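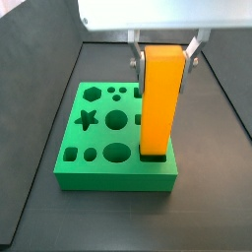

Tanui Bench Enclosure: rules for use and good practice

28 March 2020
By Alvar Wallin

The Tanui is an open-topped bench enclosure for small robot arms doing pick, place and insertion work. It has a flat floor, sloping side walls, a back wall and a front ledge. It is sold by Flodus on its own or with the Asa practice set, which has foam blocks with shaped holes and bars to fit them. The arm and gripper are bought separately.

Most of the questions we get about the Tanui are about what it does and doesn't cover under the machinery rules, so they are dealt with first. Ordering details are further down.

What the enclosure is for

The walls keep dropped parts inside the work area and give the arm a fixed space to work in. They are not a guard. The top is open and a person can reach over any side while the arm is moving. If your risk assessment says the arm needs guarding, you will need a proper interlocked guard or a presence-sensing device as well, and the Tanui can be placed inside either.

Risk assessment

Do one before the arm is first powered in the enclosure. ISO 12100 sets out the general method and ISO 10218 deals with industrial robots. If people will share the space with the arm while it is moving, read ISO/TS 15066 too. A robot sold as collaborative still has to be assessed together with its gripper and whatever the gripper is holding. A long bar held upright changes the assessment: it reaches further down than the fingers do, and it can press a hand against the floor panel or the edge of a block when the fingers themselves are well clear.

In the UK the employer also has duties under PUWER for any work equipment, including equipment built in-house for research. A cell put together from bought parts by a university group is still covered.

Write down the tool and the parts that were assessed. If either changes, look at the assessment again. New finger brackets count as a change, and so do longer bolts on the old ones. Anything that sticks out from the finger should be included when you set the clearance to the walls.

Setting up

Fix the enclosure to the bench before teaching any positions. An enclosure that has been leaned on will move, and a position taught close to a wall may no longer be safe.

Set the software limits of the arm so that no part of the gripper housing can touch a side wall. Wide housings need the most care here, as the walls slope and the space at floor level is smaller than it looks from above. Check the limits by jogging the arm to each corner at reduced speed, with a hand on the enabling device.

Place the emergency stop where the person running the cell can reach it without leaning over the enclosure. It should be on the same side as the operator's normal position. Test it at the start of each session. 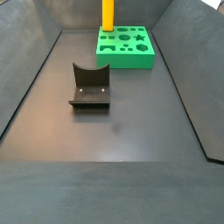
Foam blocks can be used loose or fastened down. We suggest loose for early trials. A loose block will slide when a bar misses its hole, and this limits the force on the gripper and on the arm's joints. For repeat measurements the block should be held in place, and a force limit set in the controller first.

Running insertion trials

Keep the following as house rules. They can be copied into a local procedure without asking us.

Stop the arm before reaching in to move a block or pick up a bar. A paused program is not a stopped arm. Use the protective stop, and check that the controller shows it.

Approach the block slowly. Full travel speed can be used above the height of the walls if the assessment allows it, but the last part of the descent should be at the insertion speed.

Set the force limit to the lowest value that will still seat the bar. Start low and raise it in small steps. If a bar needs noticeably more force than it did at the start, look for torn foam at the mouth of the hole before raising the limit again.

Do not let the arm retry without end. After 3 failed attempts at the same hole the program should release force, lift clear and wait for the operator.

Keep a log. Date, operator, program version, block, bar, force limit and result are enough. Record failures in the same detail as successes, including any where the operator stepped in.

Inspection

Look over the enclosure every 7 days when it is in regular use. Check the joints between the floor and the side walls, the fixings to the bench and the front ledge. Scuffs on the floor panel don't matter. Cracks, raised edges and loose fixings do, and the cell should be taken out of use until they are put right.

Check the finger fasteners on the gripper at the same time. Use the torque figure from the gripper maker's manual.

Foam blocks wear at the edges of the holes. Replace a block after 100 insertions in any one hole if you are comparing results between sites. For general practice it can be used until the holes no longer guide the bar.

Cleaning

Wipe the panels with a damp cloth and mild soap. Solvents will mark the finish. Foam should be brushed, not washed.

Training

Anyone who runs the cell should have been shown the stop, the force limit and the log by someone already signed off. Skulent offers a one-day course using the Tanui and the Asa set, and it can be held at your own site. The next open dates are in September.

Ordering

Tanui enclosure, bench fixings included. Asa practice set. Spare foam blocks and bars are sold singly. A printed copy of these rules comes with each enclosure, and further copies are free on request.

Please give the make and model of your arm and gripper when you order, so that we can check the reach before dispatch.

Shared 151 times

Contact Flodus sales and support | © 2020 Flodus | Back to top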